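Buscar no site Buscar Digite o que procura

Este site usa cookies para melhorar sua navegação. Ao continuar, você concorda com a nossa política. Aceitar

12 de dezembro de 2018

Gente, fio do rali da Serra, que eu prometi e fui enrolando. Peguem um café porque eu falo demais e vocês já sabem disso.

Pra quem chegou agora: corro de navegadora. Eu não dirijo, eu leio o caderno de notas em voz alta enquanto outra pessoa tenta não bater numa árvore. A outra pessoa é a Yupin Phuthong, dona do carro, da oficina e de uma paciência que eu não tenho.

O rali em janeiro é o Rali Kuslow, primeira etapa do regional de terra. São 6 especiais em dois dias, com mais de 200 quilômetros no total se você somar os deslocamentos. Cronometrado mesmo dá 60.

(Todo ano alguém me pergunta se o deslocamento "vale". Vale sim! Chegou atrasado no controle, paga. Chegou adiantado, paga também, e mais caro. Já paguei dos dois jeitos.)

Vamos por partes. O carro é o mesmo do ano passado, o branquinho de tração dianteira, categoria de entrada. Motor revisado, câmbio aberto e fechado duas vezes porque na primeira a terceira marcha arranhava. Na segunda também arranha, mas menos, e a Yupin falou que "dá pra conviver".

Suspensão nova na frente. Atrás ficou a velha, porque dinheiro. Quem quiser patrocinar dois amortecedores traseiros me chama na mensagem, eu coloco seu nome no para-choque com letra grande.

Nosso número vai ser o 9. Pedi outro, não deram. Já tá adesivado na porta e eu tô começando a gostar.

Agora a parte boa, que é o percurso. A primeira especial é a Gama, velha conhecida. Sai do pátio da cooperativa, sobe reto uns dois minutos e depois vira um novelo de curva fechada com barranco à direita. É ali que a gente rodou no ano passado, na frente de toda a família da Yupin.

Na época eu tinha anotado "direita quatro longa" e era uma direita três que fecha. Erro meu, assumo há onze meses. Ela nunca jogou na minha cara, só repete "três que fecha" quando a gente passa de carro em qualquer rotatória.

A segunda é a Nuvisberg, que é nova e tá todo mundo com medo. Piso de cascalho solto em cima de terra dura, parece bolinha de gude. Fui ver a pé um trecho que é estrada pública e quase caí sentada, imagina a cento e poucos por hora.

E tem a ponte. Ponte de madeira, estreita, com entrada torta. Passa um carro e sobra um palmo de cada lado, ou foi o que me pareceu, não levei trena. No meu caderno de rascunho ela tá marcada com três pontos de exclamação e um desenhinho de caveira.

No primeiro dia são duas passadas na Gama e uma na Nuvisberg. No segundo dia a ordem muda: Nuvisberg de manhã cedo, com sol na cara, depois a especial do reservatório, e fecha com a Gama no sentido contrário. Sentido contrário é outra estrada, gente. Curva que fechava agora abre, lombada que jogava pra esquerda joga sei lá pra onde.

Me perguntaram ali nos comentários como é que funciona o levantamento. Vou responder aqui que serve pra todo mundo.

A gente passa duas vezes em cada trecho antes da prova, devagar, com carro comum e respeitando o limite que a organização dá. Na primeira passada a Yupin vai falando o que ela vê e eu escrevo feito louca. Na segunda eu leio e ela corrige.

Depois, de noite, eu passo tudo a limpo. Caderno espiral, lápis 2B, borracha branca. Já tentei caneta e foi uma desgraça quando choveu. Já me ofereceram tablet também e eu agradeci muito e continuei no lápis.

Meu sistema vai de um a seis, seis é quase reta e um é grampo. Tem dupla que faz ao contrário. Tem dupla que usa marcha, tem dupla que usa grau. Não existe certo, existe o que a piloto entende com o coração na boca.

A única regra da nossa dupla é: eu não improviso. Se me perdi no caderno, eu falo "perdi" e ela tira o pé. Perdemos uns segundos, eu acho a linha, segue o baile. Na minha primeira prova eu fingi que sabia onde estava e a gente visitou um milharal.

Pra quem vai assistir!! Essa parte é importante e eu sempre esqueço de colocar.

A largada promocional é na praça, de graça, à noite, e tem carro exposto antes. Dá pra levar criança tranquilo, só leva protetor de ouvido pros pequenos, que tem carro ali sem abafador nenhum.

Melhor lugar pra ver a Gama é o morro de cima, do lado do campinho. Chega cedo, porque a estrada fecha bem antes do primeiro carro e depois não entra nem sai ninguém. Leva água, chapéu e um casaco, tudo junto, que lá faz as quatro estações numa manhã.

Por favor, por favor, não fiquem na parte de fora da curva. Nem "só pra uma foto". O fiscal mandou sair, sai sem discutir. Carro de rali vai pra fora, ele foi feito pra ir pra dentro mas não leu o manual.

E cachorro fica em casa. Ano passado tinha um caramelo na especial e eu, no meio da nota, gritei "esquerda cinco, cachorro". Ele tá bem. Eu envelheci.

O parque de apoio fica atrás do ginásio e é aberto ao público. Vai lá dar um oi! Procurem a lona da oficina Phuthong, é a verde meio desbotada. Vai ter café. Se a gente estiver deitada embaixo do carro, volta depois que a conversa rende mais.

Sobre os adversários, já que me provocaram: tem muita gente rápida. Os irmãos que ganharam a última etapa vêm de carro novo, a dupla do litoral vem com pneu melhor do que o nosso, e tem um moleque que saiu do kart e anda muito, uma raiva. Nossa meta é chegar nas cinco primeiras da categoria e com todas as portas.

Sendo bem sincera, minha meta particular é passar a Gama ao contrário sem errar uma nota. Já sonhei com isso. No sonho o caderno estava em branco e eu lia mesmo assim.

Pneu: vamos com o composto médio, porque é o que sobrou do ano passado em estado decente. Se chover a gente sofre na Nuvisberg, se fizer muito calor a gente sofre na do reservatório. Torçam por um dia nublado e sem graça.

Treino físico, que também perguntaram. Eu faço pescoço e lombar e treino leitura em movimento, que é ler em voz alta no banco do carona enquanto minha prima dirige pela estrada de terra do sítio. Ela adora. Eu enjoo nas primeiras vezes de toda temporada, depois passa. Gengibre ajuda, bala de gengibre ajuda mais.

A Yupin faz bicicleta, muita bicicleta, e dorme cedo. Nas vésperas ela não fala com ninguém depois do jantar - eu falo com todo mundo. A gente divide quarto e se dá bem, vai entender.

Falta ainda: revisar o cinto, trocar o extintor, achar o intercomunicador reserva (alguém viu?), pagar a segunda parte da inscrição e costurar meu macacão, que abriu no joelho. A vistoria olha isso tudo e olha com gosto.

Ah, e a lista de quem vai ajudar no apoio. Precisamos de mais uma pessoa que saiba trocar pneu rápido e não se ofenda com grito. Paga-se em almoço. O almoço é bom, é o feijão da mãe da Yupin.

Respondendo rápido os que faltaram:

Sim, vai ter resultado online, mas o sinal na serra é péssimo e atualiza quando quer.

Não, não dá pra levar ninguém de carona na especial. Nem no deslocamento. Nem "só até a esquina".

Sim, mulher pode correr em qualquer categoria, desde sempre, e a pergunta me cansa um pouquinho, mas respondo com amor.

Não, eu não quero pilotar. Tentei uma vez num estacionamento e derrubei todos os cones. Meu lugar é o banco da direita.

Vou postar o caderno da Gama depois da prova, inteiro, com as caveirinhas. Antes não posto porque tem adversário me seguindo e eu sei quem são vocês. Beijo. 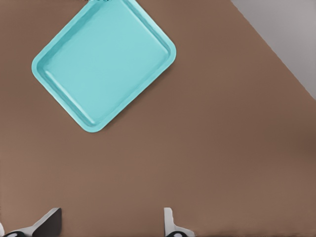
E quem achar o intercomunicador reserva avisa, que é um preto com fita amarela no cabo e eu juro que estava na caixa de ferramentas. Amanhã tem mais fio, sobre a vistoria.

Receba as novidades por e-mail. Inscreva-se

Contato | Termos de uso | © 2018 Todos os direitos reservados | Voltar ao topo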